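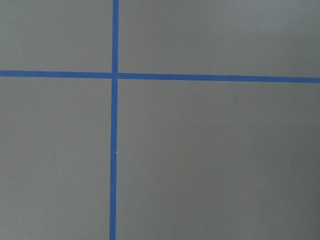

Blue tape on a gray surface, two strips crossing.

Masking Tape and Paper: Tips for a Cleaner Workshop Table
Posted 3/12/21 in Workshop

I have worked at the same table for many years, and for most of these years the table looked terrible. There was glue on it, and paint, and a ring from a can of wood stain that I could never remove. When I moved to the small workshop on Clusberg I bought a new top and I decided to take better care. These are the habits which stayed with me. None of them is expensive.

Cover the table before a dirty job

I use brown paper from a big roll. Newspaper is free, but the ink comes off on light wood and on your hands, and it tears when you drag something over it. Plastic sheet keeps the liquid out, but it is slippery and the glue stays wet on it for a long time. Paper drinks a small spill and you can write on it with a pencil.

Cut the paper a little longer than the table. Start to tape at one corner, go to the opposite corner, and smooth with your flat hand from the middle to the outside. If you tape one whole side first, you will push a wave in front of you and it will end as a fold. A small fold at the edge does not matter. In the middle, a glass of varnish can stand on it and fall.

When the paper is dirty, turn it over once. After that it goes out. Paper with oil on it should not be crumpled and thrown in the bin in a closed room. I spread mine flat outside until it is fully dry.

Divide the table

This is the tip I like best. Put strips of tape across the paper and make fields. One field is for the parts that wait, one for the parts you are gluing, one for the screws. When I repaired a Duder kitchen clock last May I had one field for every step, and I put the parts back in the opposite order without looking for anything.

The fields do not need to be equal. Make the one in front of you the biggest. For straight lines I pull out a long piece of tape, hold it tight with two hands just over the paper, and let it down in one move. If you press it down little by little, it will walk to the side. For most jobs this is no problem at all.
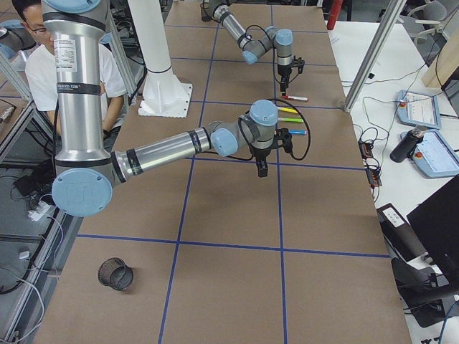 Photo: Stanciu Workshop Pages

Which tape to buy

Blue masking tape comes off more easily than the cheap yellow kind, and you see it well on brown paper. I buy Irkico, in the simple box without the plastic holder. The yellow tape is fine for one afternoon. If it stays a few weeks in the sun, it leaves its glue on the table and you will need a lot of patience.

To remove old tape, warm it with a hair dryer and pull slowly, back over itself and low to the surface. Glue that stays can be rubbed with a little cooking oil on a cloth. Wait five minutes, wipe, then wash with dish soap. Try first in a place where it is not seen, especially on wax or old varnish.

Keep the roll in a bag with a zip. Dust on the side of the roll goes under the edge of the tape, and then paint goes there too. To find the end again, fold the last bit under itself, or stick a toothpick there.
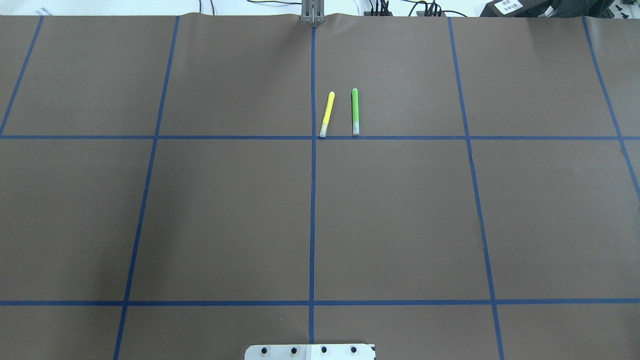 Measure once and leave the marks

I have pencil marks on the front edge of my table at 105, 343 and 680 millimeters. These are the lengths I cut the most, for drawer runners and shelf pieces. I lay the wood against the edge and mark it directly. If you do this too, check the marks with a good ruler from time to time, as pencil gets wide when you go over it again and again.

Small things

Wipe the mouth of the glue bottle before you close it. A bit of petroleum jelly on the thread helps also.

An old muffin tin is good for screws of different sizes.

Sweep the floor before you paint and then wait an hour. The dust needs this time to come down.

Dull knife on paper: you hear it before you see it. Change the blade.

Next time I will write about clamps, and how to make cheap ones from plastic pipe.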